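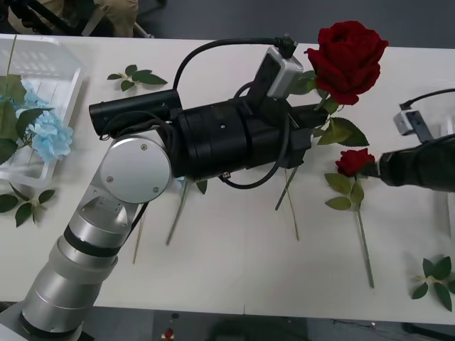 Artificial flowers need no technique, one student remarked at the first meeting, they are finished when you buy them. I hear this opinion every year, and it is the reason why the first half of our course has almost no vases in it. A bought stem is straight, its petals are pressed from the carton, and its leaves all look to the same side. Somebody must still correct this.

Handout 5, Endetti Floral Workroom, Fluddale
Revised May 21, 2019

Today's subject is roses and hydrangeas together. They are not easy partners. The rose is a closed form with one center, and the eye goes to it immediately. The hydrangea is a cloud of small florets and has no center. If both are the same size and the same height, they fight.

Start with the pale blue. Put the large hydrangea head in the middle and let a smaller one sit lower, a little to one side. A red bud can look out from behind. Do not cut any stem yet — at this stage you only hold the flowers together and look where the stems want to go.
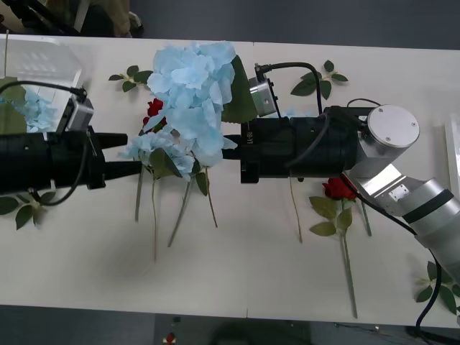 1. Sorting before arranging

Lay everything flat on the table first. Heads that are the same color should not all lie in one corner, or you will pick them up in that order and the bouquet will have a red side and a blue side. Make loose groups, each with roses, a hydrangea and some green. Leaf sprigs often slide off the stem during transport. Keep them, you will need them in part 3.

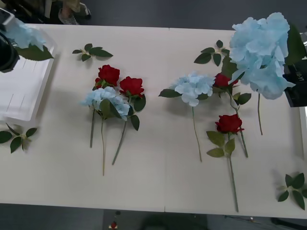
Fig. 1. Red roses, pale blue hydrangeas and leaf sprigs in loose rows.

2. Opening the rose

Hold the stem just under the leaves. With the other thumb, roll the outer petals back one at a time and leave the inner ones tight. A smaller rose should stay more closed than a large one. Students from the Sriwong evening group usually open all roses equally, and then the bouquet looks tired.

For the final piece we cut the longest stems to 36 cm. The wire inside is hard. Use the cutters from the Jastano box and never your good scissors.

3. The work surface

We work on white because red and dark green are easy to judge against it. Leave a wide area of the tabletop free for turning the bouquet. Green dust from cut stems makes marks, so wipe between exercises. 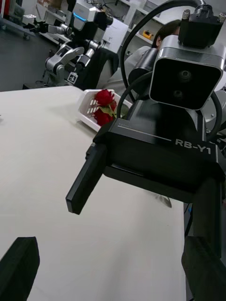

4. For next time

Bring 2 roses of different size and one hydrangea, all with leaves. Please read page 29 of the course book, the part on uneven height. The winter material (berries, dried grass) comes only in November.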